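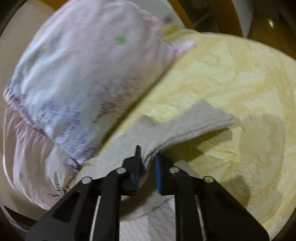 Notebook 3, p. 100

Search this notebook Search

Wednesday, July. Reading lab, upstairs table. Started late, the heating guy was in.

Topic today: the translator's problem in Mikuš, the long novel, chapters on the ferry. Dymphna Breathnach wants a decision on which text we use for the annotated edition before she does any more notes. Fair enough. She has been working from the Nonance printing and I have been working from the Jusuvon one and we only found out because our page numbers would not match. Should of checked that in the first week.

Differences so far:

Nonance has the aunt's letter in full. Jusuvon cuts it after the line about the geese and goes straight to the ferry. I always thought the cut was the author's, it reads so clean. Now not sure. The full letter explains why the brother never writes back, and the ferry chapter leans on that - he says "as she told you" to the captain's wife, and in Jusuvon she never told anyone anything. I had a marginal note from last year calling that line mysterious and wonderful. Crossed out. It's a hole.

Also the tense. Nonance keeps present tense through the storm, then drops to past when they see the harbor lights. Jusuvon puts the whole chapter in past. Read both out loud. The present tense version is rougher, two sentences I tripped on, but the switch at the lights made the hair stand up on my arms. Dymphna says that's just me liking storms. Maybe.

Names. Wesimov (the ship's cook) is Wesimow in Jusuvon, but only in the first half. Typesetter? Or two people doing the translating and not talking to each other. Look at whether anything else changes at the halfway point. If the word for "quay" changes too then it's two translators, I'd bet on it.

Checked before lunch. First half "quay" every time. Second half "dock", with one "wharf" in the funeral chapter. So yes, probably two hands. Doesn't prove it. The cook also gets funnier in the second half, his speeches get shorter and he swears more. I had that down as character growth in my draft intro. Need to rewrite that paragraph, can't hang an argument about Wesimov softening toward the boy on something a second translator did. Go back to the scene with the boots and the one with the onion soup, compare in both printings, and see what is left.

Afternoon. Boots scene: holds up. He gives the boy the boots and lies about where they came from in both versions. Onion soup: Nonance has him say nothing and just push the bowl over. Jusuvon gives him a little speech about hunger and kindness. Terrible speech. Somebody added that, or somebody took it out, and I know which I'd like it to be, so better to have Dymphna look at it without my notes first.

Catalog slip for the Nonance copy says 2543, the spine label agrees. Use that in the notes from now on, not "the green one".

Where we are: leaning Nonance as base text, Jusuvon readings in the footnotes where the difference matters. Not every comma. D. wants every comma. Talk again.

Problem with Nonance - the last chapter has that ending with the postcard, and I have never liked it. Jusuvon ends on the empty chair by the stove and it's so much better. Can't pick a base text and then borrow the other book's ending because I prefer it. Could print it as an appendix. Reread the postcard page twice this afternoon and it was less bad the second time, the handwriting detail at least ties back to the letter, wich I only noticed now that I've read the letter.

To do
- ask the library about the first printing, any language
- D. to read soup scene cold, both versions
- list of every "quay" / "dock" / "wharf" w/ page numbers
- fix intro para on Wesimov
- return the Jusuvon copy to the shelf, it's been on my desk since spring
- find out who held copyright on the letter if it ran in a magazine first (D. thinks it did, can't remember where she saw that)

5:40. Stopping. Pencil notes in the Jusuvon margins are mine up to the wedding, after that some other reader's, in ink, and they are smarter than mine. Copy out the one on the captain's wife before it goes back.

Filed under: Reading Notes, Novels in Translation, Work in Progress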